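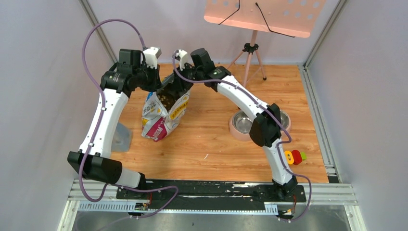 **mrodrigues_m:** Tip it all into a bin with a gasket lid and be done with it. I've kept kibble that way for 16 years and have yet to bury an animal over it.

**gralmont_dave:** And throw out the bag? With the lot number on it? Bold. When there's a recall you can describe the kibble to customer service from memory. "Brown. Smelled brown."

**mrodrigues_m:** I cut the lot number off and tape it to the lid, Dave. We've had scissors in Potness for years now.

**Amirhossein Mirzaei:** Original bag, top folded down hard, clip, then the whole bag goes inside the bin. The bag is made to hold the fat in. A bare plastic bin goes rancid in the corners and you can't scrub it out. I tried with the Zusach one and it still smells like a bait shop.

**twobowls:** OP here. To repeat the question, since it got lost: I have a double bowl, two pets, and a printed bag that will not stay open while I get the scoop in. It slumps. I get one hand on the rim, one on the scoop, and zero on the cat. I wasn't asking where the bag should live.

**gralmont_dave:** Roll the top outward into a cuff, like a sock. Two turns. It'll stand up fine until you're a third of the way down, then do another turn.

**twobowls:** Tried the cuff. It holds for one scoop and then sighs.

**Amirhossein Mirzaei:** Then your bag is too crinkly. The shiny ones spring back. Set it in a dishpan against a wall, cuff it, and scoop with a mug. Long-handled scoops are what pull the side down.

**poduval_pete:** Mug is wrong. How much is a mug? I weigh mine. My dog went up 18 percent on mugs.

**mrodrigues_m:** Pete, your dog went up 18 percent on toast. We've all met your dog.

**poduval_pete:** He's big-boned.

**twobowls:** Update, 7 a.m. Dishpan and mug works. Cat has eaten the dog's side of the bowl, dog has eaten the cat's side, and there is kibble under the stove, but the bag is standing.

**mrodrigues_m:** See also: bin with a gasket lid.

**gralmont_dave:** She has more than 1000 posts and 656 of them are that bin.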